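The washing takes 104 goes

Inside the Brastgate flat where a robot is being taught the laundry, one tedious load at a time

October, just gone eight in the morning, and the washing is already on the floor. Same washing as yesterday. Same as the day before that. It will go in the machine, come out of the machine, go back in the basket, and never once get hung up.

"Clean enough," says the operator, pulling on the control sleeves. Second coffee. No breakfast. 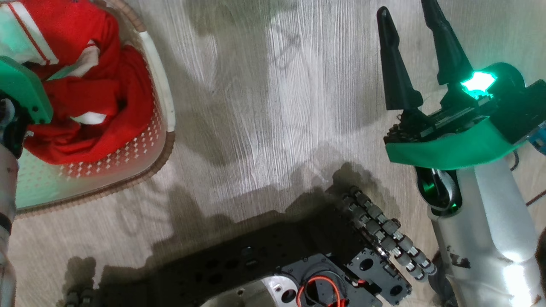
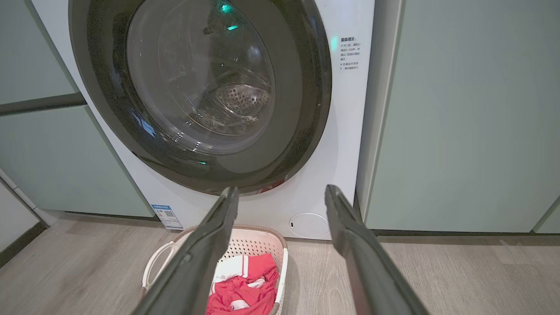
Brastgate is a small firm, 30 people over two floors of an old print works in Drurkby, plus the flat. The flat is rented. Ordinary kitchen, ordinary bedroom, a hall cupboard that sticks. What the firm makes there is examples. Someone steers the robot through a household job, every movement of every joint gets written down along with what the cameras saw, and the whole lot goes off to train a model which is meant, one day, to do the job with no one steering.

One go at the job is called an episode. Most episodes last a couple of minutes. The laundry set is going to be 3,000 of them when it's finished, and it isn't finished.

I had expected labs. White coats maybe. Instead there's a washing-up rota on the fridge and a bin bag full of odd socks, bought in for a later task.

Nine o'clock. First proper episode. The operator's hands close and the grippers close, a beat later. Down into the basket, grab, lift, over to the door. A sleeve catches on the rim. Tug. Tug again. It comes free and in it goes, and the operator breathes out through the nose and says "keep that one."

Keep it? With the snag?

Yes, with the snag. This is the bit I had wrong, and I suspect most people would. You'd think a machine ought to learn from perfect examples, the smoothest run from the best operator, again and again. They tried that, early on. The model that came out of it was lovely to watch right up until something went a few centimetres wrong, then it had no idea what to do. It had never seen a dropped sock. It closed its fingers on nothing and carried nothing to the washer, very carefully, and let go.

So now they collect the muddle too. Snags, drops, second tries. What they don't keep is dithering. If the operator stops to think, scratches an ear, looks at the clock, the episode is thrown out, since the model would learn to stop and think in the same spot without having anything to think about. One early version paused before every door. Every single one. It took them a fortnight to trace it back to an operator who'd had a bad shoulder that week.

The target on a good day is 104 episodes between two operators. I ask where the number came from and get a shrug. It was what they managed on the best day of the spring, somebody wrote it on the board, and it stayed there.

They miss it most days. Today they'll miss it by a lot.

Half ten, a reset. Resets are the dull part, worse than driving. After each episode everything has to go back, but not to the same place. Basket a bit left. Basket turned round. Clothes tipped out and bundled again so the heap is a different heap. There's a sheet for it with positions drawn on, and the people doing the resets ignore the sheet by mid-morning and go by feel, and then someone in the office notices that the basket has been landing in the same spot for an hour. People are bad at random. The newer sheet has a dice roll in it. Proper dice, on a string, tied to the kettle shelf.

The software that sorts all this is called Kukura. It lines up the camera views with the arm readings and plays them back side by side. It also crashes. When it crashes in the middle of an episode the episode is gone, and there is a short silence in the flat, and then swearing.

Checking is done in the other building, by two reviewers with headphones on for no reason I could find as there's no sound on the recordings. Each episode gets watched at double speed and marked keep, bin or ask. Then a line of plain English gets typed against it. "Put the clothes in the washer." "Load the washing machine." "Washing in, please." They vary the wording on purpose, people don't all ask for things the same way. One reviewer writes them like a cross parent. I was shown a few. "Not on the floor, IN the machine."

Fewer than you'd hope survive. On the day I visited, 8 in the first hour alone went in the bin, three for dithering, the rest because a wrist camera had slipped a few degrees and no one had spotted it. The operator took this badly. Went and stood on the landing for a bit.

Is it worth it? Depends who you ask. The Dimitrov group, who are paying for the laundry set, want a model which works in flats it has never been in, and the obvious complaint is that nearly all these episodes come from just one. Same floor, same doors, same light through the same window at four in the afternoon. Brastgate know this. There is a second flat being set up across town with a different washer and, I'm told, a horrible carpet. They are excited about the carpet. Wheels behave differntly on carpet.

There's also simulation, where you make up a thousand kitchens on a computer and never have to tie dice to a shelf. They use a bit of it. But cloth is the trouble. Cloth folds and sags and sticks to itself, and the simulated kind still moves like a wet flag, and a model raised on it gets a nasty surprise from a real jumper. So for washing, at least for now, it's hands in sleeves and a basket on the floor.

I had a go myself after lunch. Should say that. The sleeves are heavier than they look and the delay makes you feel slightly drunk. My first grab missed. My second got a fold of something and I raised it maybe a foot before it slid out. Third try I got it as far as the door and wedged it there, half in and half out, with my own arm held up in the air like an idiot, afraid to move.

"Keep or bin?" I asked.

Bin. Not even a pause. I'd apparently stopped to think four times.

By five the board said 71. The operator rolled both shoulders, hung the sleeves on their hook and picked up the clothes by hand, the whole armful in one scoop, and dropped them back in the basket for the morning. Took two seconds. Then lights off, and the robot on to charge, and a row about who'd finished the milk that I could still hear from teh stairs.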